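Ticket 231: left gripper lets go of fabric partway through a fold
Status: open (mostly fixed, see last entry)
Component: grippers / motion script

Hi all, me again. I'm opening this one properly instead of grumbling in the chat, so whoever gets the evening slot can see what I've already tried and doesn't have to start over.

The setup is our two-arm table build running Cadik, with the stock Rundar motion script on top. The job is simple on paper: take one piece of clothing, pinch it at both ends, stretch it flat, fold. The left arm pinches fine and then drops its end about as soon as the arms start moving apart. The right arm never does this! Same script, same fingers, same everything as far as I know. No error shows up in the log either, it just carries on folding air.

First thing I checked was the pinch itself, with the left gripper on the bunched-up end and the right one on the other end of the strip.

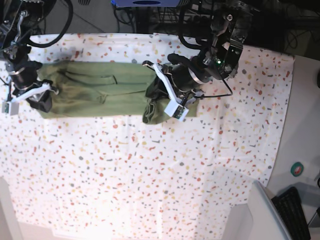

Kjærgaard workshop, August

Slowed the whole script down to see if it was a speed thing. It still slips, only later, so I had more time to sit there and get annoyed. Things I've ruled out so far:

Power. Both arms have their green light on and the supply voltage doesn't dip when they pull.
Finger pads. Swapped the pads left to right. The problem stayed on the left, so the pads are fine.
Cable snag. I ran the left arm through its full reach by hand with the power off and nothing caught.

Then I went looking at the settings and found that the left gripper's closing force was set to 18 and the right one's to 300. Eighteen! I have no idea when that got changed. My guess is it's left over from when we were picking up paper cups and somebody (quite possibly me) saved it as the default. I set both to 300 and tried again with a slow stretch.
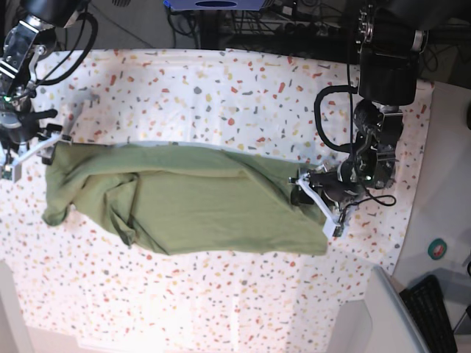 The closing force turned out to be only half of it, because with both sides at 300 the left one holds longer but the fabric creeps if it starts out lopsided. Cadik works out the pull distance from the outline of the cloth, and it assumes that outline is a nice clean rectangle. Look at the left half of the strip, all twisted folds, while the middle and right are pretty flat. The script sees the total width and pulls as if all of it were smooth, so the two sides don't get anything like the same treatment. I think that's where the creep comes from, but I'd love a second opinion from anyone who knows the outline code better than I do.

As a quick workaround I added a pause of 5 seconds after the pinch, then a small tug, then a fresh outline before the real stretch. It's slow and a bit ugly – but over an evening of runs it dropped the cloth far less often. I also started it from the worst case I could think of, a crumpled heap with no obvious corners.

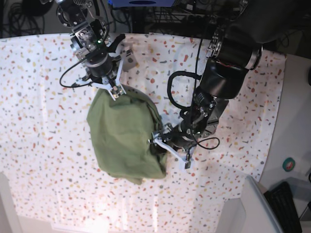 Sturnosier Makers – Robotics Bench

Starting from a lump like that, it goes for whatever edge it can find, so you can get one gripper up top and the other over on the side. With the old force setting I'd have bet on the left one losing it. With the new one it mostly copes, although the fold at the end comes out crooked and I wouldn't put it in a drawer.

Still to do:

Find out why the settings file goes back to 18 after a restart. It did this twice on me and I had to type the number in again.
Make the fresh outline step part of the main script, so it isn't just living in my copy.
Try a stiffer fabric. I've only used soft stuff so far.

If you're on the bench before me, please check the left closing force before you run anything – it's on the second tab, under grip. And if it's back at 18, write the time in this ticket so I can match it up with the restart log. I'm leaving this open until it survives a restart without me babysitting it.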